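Devura Folding Work Table review: a lot of money for a flat surface

4 comments
184 shares

I have owned five desks in my adult life and disliked four of them, so when the Devura turned up at the flat in October I wasn't in a generous mood. The company calls it a "surface system". It is a table. It has a top, legs that fold, and a bag of bolts that somebody has numbered in a way that doesn't match the leaflet.

The claims first. Devura says you can put it up in 2 minutes, that it won't wobble, and that the finish shrugs off whatever you drop on it. I took over 70 minutes for the first build, and that was with Darragh Cullinane from downstairs holding the far end and reading the steps out loud. Once the hinges are fitted you can fold and unfold it quickly enough, I'll grant them that. But the box has the fast time printed on it in very large type and the first build isn't mentioned anywhere.

Wobble: yes, a bit. On a hard floor with the feet wound out it is steady enough to write on. On carpet it sways when you rub something out. My old Clondwood desk, which cost less and weighs about the same as a small horse, doesn't do this. You can't fold the Clondwood up and put it behind a door, of course, and if you live in one room that may settle the matter for you.

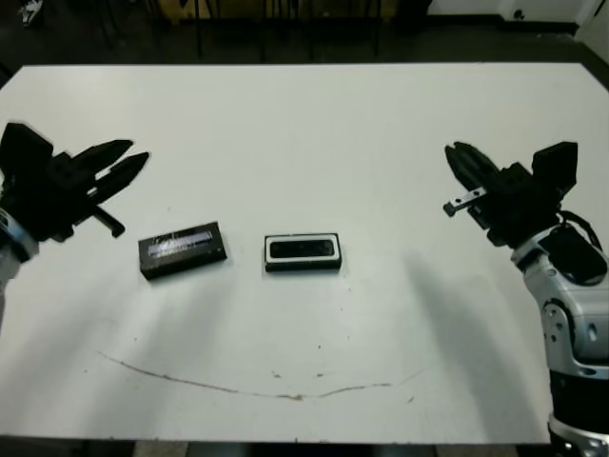 Colour is where I think most buyers will go wrong. Devura sells the top in three shades and all the adverts show the palest one, usually with a single pear on it. White tops look lovely in a shop. At home they show every crumb, every pencil mark and the ring from every mug, and under a bright bulb they throw the light straight back at you. The one thing I will say for a big white table is that you can always find what you put down on it. A couple of small black oblongs side by side in the middle stand out at once, and I have lost enough black phone chargers on dark wood to see the appeal. I still chose the grey, and I'd choose it again.

The finish is fine so far. Tea wipes off. Ballpoint wipes off if you catch it the same evening, and after that you own it. I tried a hot pan on the underside, on a cork mat, and nothing happened, though I wouldn't take that as permission. The edges worry me more. There is a thin strip running round them, and at one corner I can already get a fingernail behind it. I wrote to ask whether that was normal and got a reply signed Tõnu Mets, who was polite and sent me a tube of glue.

I also borrowed the Cuso, the obvious rival, for a fortnight. It is uglier, the catches pinch, and it doesn't have the cable slot at the back. It also didn't move at all when I leaned on it, carpet included. If a plain folding table is what you want, I can't see what the extra money gets you here apart from nicer legs.

Would I buy the Devura again? In a sale, perhaps. At full price I'd want the corner strip fixed and an honest number on the box.

4 comments
Share this review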